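Galtora method

The Galtora method is a system of household organization built on a single written list of tasks, kept in one notebook and worked through in order. It was developed by the home management writer Diane Grewal and first set out in a self-published booklet in 2008.

A household using the method records every unfinished job, from sorting closets to clearing tables of used cups and wrappers. Tasks are then assigned to one of 4 groups according to the room in which they take place. New tasks may be added only at the end of a group, and a task postponed twice must be rewritten in smaller steps.

Ewurabena Kyei later adapted the system for shared apartments, giving each resident a separate column. Her version, known as Covex, drops the rule on postponed tasks. Sigrún Ravn has criticized both forms for making long lists harder to finish, and recommends starting a fresh notebook every December.

See also: Chore chart; Housekeeping; Time management 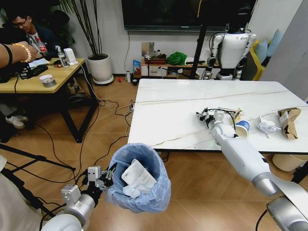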